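Rokis Nursing Exchange Notes, release 7
README for the shared folder and the data table

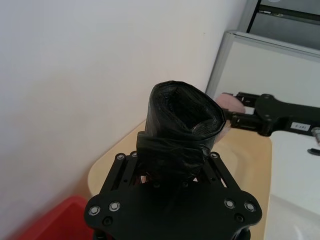
Boonsong Chaimongkol wrote back after the last release that the blood pressure teaching notes were the first thing new ward nurses opened, and asked whether we could please put the language column first. Done! It is now the first column in the table, and the old order is kept in a second file for anyone whose spreadsheet depends on it.

What this is

Rokis is a collection of short written notes by nurses who visited a heart or stroke ward in another country and sat in on patient teaching there. Each note covers one teaching session: what the nurse explained, what the patient asked, which handout or drawing was used, and what the visitor wanted to try back home. There are 3,814 notes in this release, from 16 hospitals. We love these notes. Some are two lines long and some go on for pages about a single conversation about salt, and both kinds turn out to be useful when you are planning a class of your own.

The exchange visits are run by Kelmendi, and the notes are typed up and checked by a small group at the Flirkoditz nursing school. Mimoza Vlachou looks after the table itself, so questions about columns and codes go to her.

What is in the folder

notes_main.csv – the full table, one row per note
notes_oldorder.csv – same rows, with the columns in the release 6 order
handouts/ – scanned patient handouts, with the hospital's permission
glossary.txt – ward terms and everyday words for them, in all the languages we have
changes.txt – what moved, what was fixed, who spotted it
README.txt – the file you are reading

Columns

language: the language the teaching session was held in, which may differ from the language of the note
note_id: a number that stays the same from release to release
site: a letter code for the hospital
topic: one main topic, picked from the list in the next section
setting: bedside, clinic, group class, home visit or phone
family_present: yes, no or not recorded
handout: file name in handouts/, or blank
note_text: the note in English
note_original: the note as first written, if it was in another language
translated_by: person or blank
reviewed: yes or no

If a cell is blank, the visitor left it blank. We did go back and forth on filling in family_present from the text of the note, and decided to leave it alone. Plenty of notes mention a daughter or a husband without saying if they stayed for the teaching.

Topics

Blood pressure at home, taking medicines, salt and cooking, walking and exercise, quitting smoking, warning signs, going back to work, sleep, worry and low mood, diabetes and the heart, other.

"Going back to work" is new. It used to be buried in "other", and Mansa Akolgo went through all of those rows by hand and pulled them out. What a job, and what a difference it makes! If you built anything on the release 6 topics, please rerun your counts for "other", as it has shrunk quite a bit.

How the notes were written

Visitors get a one-page form before the trip and fill it in the same day as the session. They write down no patient names, no birth dates and no room numbers. The reviewers at Flirkoditz read each note once more with that in mind, and take out anything that could point to one person, such as a rare job or the name of a small village. Taken-out words are replaced with [removed]. You will see it more often in the home visit notes, where people tend to describe the street and the neighbors.

Notes in other languages were put into English by people who work on a ward. We asked them to keep the plain spoken style. When a nurse told a patient that the heart is "a tired pump that still wants to help", the English says that too.

Good uses

Planning a patient class and looking for ways to explain something. Comparing handouts on the same topic. Student projects on how teaching differs between settings. Finding questions that patients ask again and again (try sorting the "taking medicines" rows by setting, it's a treat). Jörg Stöcker made a lovely set of practice conversations for second-year students out of the phone notes, and he is happy to share them with anyone who writes to the project address.

Please don't use it for

Treatment decisions. The notes record what was said in a room on one day, and a few of them contain advice that has changed since. They also shouldn't be used to rank hospitals. Visitors chose which sessions to join, and some sites had far more visitors than others. One site has more than 100 notes on walking alone, mostly thanks to a very popular morning group.

Known problems

Site code N is used for two buildings of the Nedon hospital that now have separate wards. We will split it in the next release.
Some handout scans are sideways.
The glossary is thin for stroke terms. Additions are very welcome!
A few notes have the topic "salt and cooking" when they are really about alcohol. We have fixed the ones we found.
Accented letters can come out wrong when the table is opened directly in some spreadsheet programs. Import it as UTF-8 and they come out right.

Adding your own notes

Have you been on an exchange visit? Send us your form, typed or as a scan of your handwriting, along with the signed permission sheet from the host ward. Boris Ristić checks the permission sheets and will write to you if a signature is missing. Forms that arrive by the end of October go into the next release. Later ones are kept for the one after that.

Corrections are just as welcome as new notes. Give the note_id, the column, and what it should say. If you were the nurse being visited and would like your session taken out, tell us the site and the month, and we will remove it from the table and list the note_id in changes.txt with no other details.

Terms of use

Free for teaching and study. Please name Rokis and the release number in anything you print or post. Handouts belong to the hospitals that made them, so ask the hospital before you reprint one for your own patients – most of them have said yes very quickly.

Last edited 2020-03-16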